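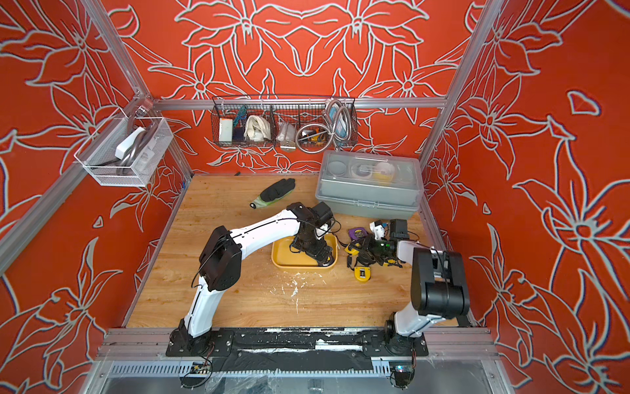 Emley College forums > Institutional Research > Class size and withdrawals
Started 12 January 2021

pell_mell
Has anyone read the Forkel report on section size and withdrawals? It went out to all department chairs, so I assume the answer is no. They pulled 1,271 intro course records and found that students in sections over 38 withdrew more often, even after adjusting for high school GPA. My dean has already used the word "cap" twice.

rowboat_ed
Read it. Skipped to the tables, like a gentleman. My problem is that GPA is missing for a big chunk of the transfer students and they got dropped. The adjusted model runs on 593 people. That's less than half of what the abstract brags about.

pell_mell
It's in a footnote.

rowboat_ed
So is everything I've ever regretted.

idun_ljungberg
I helped clean the data, so throw things at me. We ran it with and without the transfers. The size effect shrinks when they go back in, but it stays. Uyên Dương wanted both versions in the main text and lost that argument to the page limit.

rowboat_ed
Then Uyên was right and the page limit should be ashamed of itself.

quadrangle
Can we talk about who teaches the big sections? In my department they go to whoever was hired last, at eight in the morning, in the Doron building, where the heat is mostly a rumor. I'd withdraw too. I don't see time of day anywhere in that model. 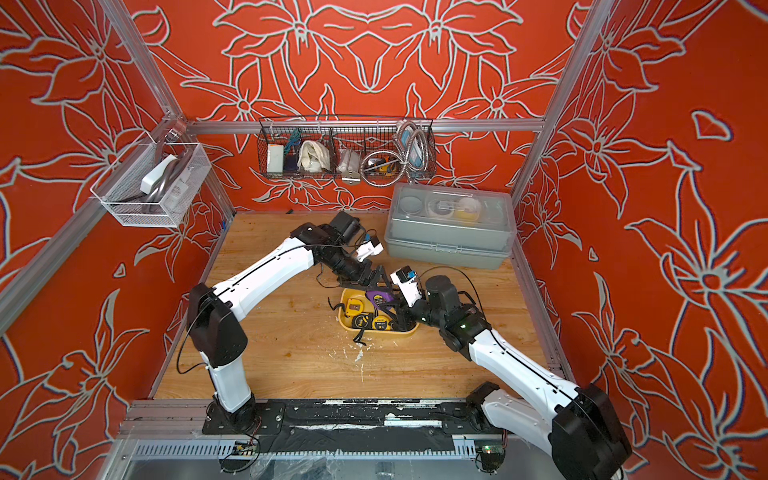
Two robot arms at the wooden tabletop, flowered panels behind.

idun_ljungberg
Time of day is in there, Table 2, coded as before or after noon. Instructor rank isn't. HR wouldn't release it.

quadrangle
Before or after noon puts 8:00 and 11:30 in the same bucket. Have you met a freshman at 8:00?

idun_ljungberg
I've met several. They were asleep, but polite. Point taken on the buckets, the start times are in the raw file and I can split them.

tenure_clock
I'll be the unpopular one. Rezende's group did the same thing two years ago with random assignment to sections and got basically nothing. One good experiment beats a pile of registrar data, however nicely adjusted.

pell_mell
Rezende's biggest section was 30 though. If the trouble starts at 38 they'd never have seen it.

tenure_clock
And if the trouble starts at 38 because somebody tried every cutoff until one worked?

idun_ljungberg
38 is the fire code number for the small rooms. We didn't go shopping for it.

tenure_clock
OK, that's a better answer than I was hoping for. I still wouldn't build a policy on it.

rowboat_ed
Idun, could you post the version with the transfers back in? I promise to complain about it in detail.

idun_ljungberg
Once Uyên signs off. She's grading, so give it a few days.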